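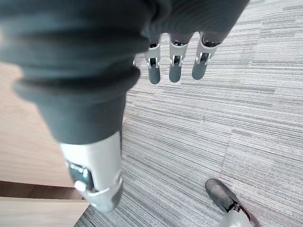
Charcoal-gray fabric with a fine rib.

About Ornesell

Ornesell is an evening school for household repair in Trurnside. We teach adults how to mend clothes, fix furniture and look after the things they use every day. Most of our students have never taken a class like this before. Some come with one broken chair and leave when it is fixed. Others have been with us for years.

How the school started

Hannelore Hinrichs opened the school in the back of her fabric store on Grube Street. She had been altering coats and trousers for customers and kept getting the same request – could she show them how to do it themselves? The first class was a hemming class, held after the store closed, with students sharing two sewing machines and a pressing table. The ironing had to stop whenever the kettle was on, as the two together blew the fuse.

The furniture classes came later. Dirk Dreßler had a repair shop next door and was already lending us his clamps. When he gave up the shop he brought his tools across, and the wall between the two rooms was opened up. The store closed a few years after that and the school took over the whole ground floor. We kept the name Ornesell, which was on the store sign, and the sign itself hangs over the stairs.

What we teach

The mending program runs in blocks of seven weeks. Beginners learn hand stitches, patches, darning and how to replace a zipper. Knit fabrics have their own block, because they stretch and need different needles and a different seam. After that, students can move on to alterations, where they work on their own clothes from start to finish.

The furniture program also starts with the basics: gluing a loose joint, filling a screw hole, setting a hinge so a door closes the way it should. From there it moves to drawers, veneer and finishing. We don't teach carving or lathe work. For those we send people to the Clarnetti workshop across the river, and they send their upholstery questions to us.
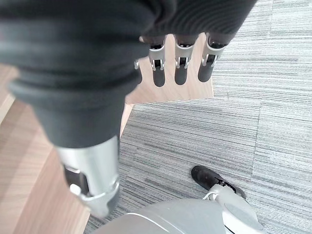
Lieselotte Rothe wrote to us in February that she had signed up for mending only to get out of the house, and that she has since relined two winter coats and a curtain. She also said that the break was too short and the chairs in the sewing room were too low. The break is now 20 minutes. We are still working on the chairs.

How classes work

Evening classes start at 6:30 p.m. and end at 9. Groups are kept small, with no more than seven students to a teacher, so there is time to look at each person's work. You can bring your own project or use practice pieces from our shelves. Large furniture has to be brought in before 6, while the side door is open – the front steps are steep and there is no ramp on that side.

Tools, thread and glue are included in the class fee. Fabric and hardware are not, but we sell common hinges, catches, buttons and linings at cost from the cabinet by the office. If we don't have the size you need, write it in the order book and we will add it to the next order.

Projects that take more than one evening can stay at the school. Please label everything, including loose parts. 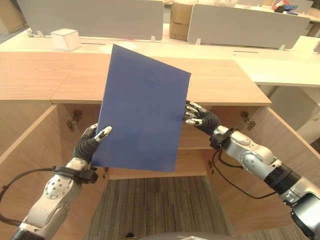 Unlabeled parts go in the gray bins and are kept until the end of the block. After that they are used as practice material, so a drawer front or table leg without a name on it may well end up in someone else's repair.

The open bench

Once a month we hold an open bench for anyone in Trurnside, enrolled or not. You bring something that needs fixing and one of the teachers helps you work out what is wrong with it. It is free. The last one of the spring ran late, with 74 items on the sign-in sheet. Lamps and toasters were turned away, as we are not set up for electrical work, and the same goes for anything with a gas connection.

Wobbly chairs are the most common thing we see, followed by cabinet doors that have dropped. Both can usually be fixed in one visit if the wood around the screws is sound.
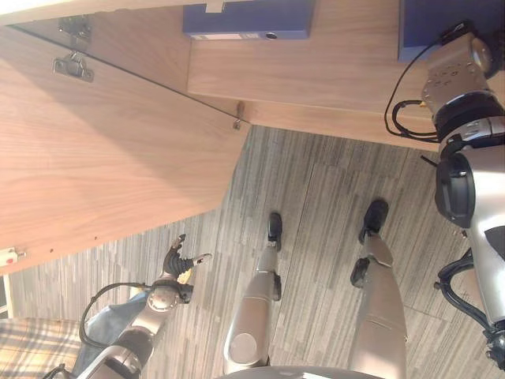
Who we are

Hannelore Hinrichs still teaches alterations and runs the office. Dirk Dreßler leads the furniture program. Ida Baumgart teaches beginning mending and the knit block, and Florante Salazar teaches finishing and veneer.

Fees and signing up

A seven-week block is paid for in full at the start. There is a deposit of $25 to hold a place, and it comes off the fee. If you cancel before the first class, we return it. New blocks are posted on the door and on the classes page, and the office can take your name by phone in the afternoon between 2 and 5.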